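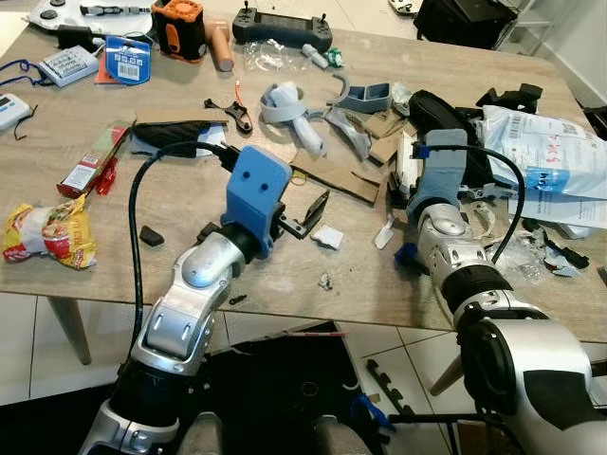 Before you spend anything on arms

I get such a lift when someone tells me they're thinking of putting a pair of robot arms on the workshop table, and then I ask what they've set aside and it's the price of the arms and nothing else! The arms are the easy line in the budget. These are the tips I wish I'd had pinned to the wall when I started.

Split the money in three. One part for the arms, one for the grippers and mounts, one for the small stuff — batteries, straps, cables, brackets. My first order from Prundik was almost all arms and I spent the next 6 weeks buying bits in dribs and drabs, paying postage every time.

Print your mounts if you can. A boxy printed block on the end of each arm does me fine, and if you crack one you print another that evening. Budget for 2 spares of anything that holds a gripper.

Measure the reach, then the table. Draw it out on cardboard at full size before you order. Both grippers need to meet over the middle with room for the work between them, and you'll want space for the remote as well.
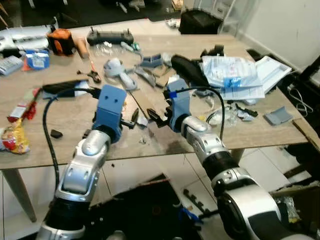 Grippers facing each other over the bench, remote at the far edge.

Cable length! Ask the seller how much slack there is with the arm stretched right out. Custgate list theirs with the arm folded, so I was short on one side and had to order again.

Keep some money for storage. I put it off and the table filled up with packets and offcuts (it still does). A set of lidded tubs from Harms cost me less than the parts I'd bought twice.

If your whole pot is under 1,000, buy one arm now and the second later. You'll learn loads with one, and by October you'll know which gripper you really want. Sukum will match a second arm to the first if you keep the order number, so write it on the box lid.

Next page: choosing a power supply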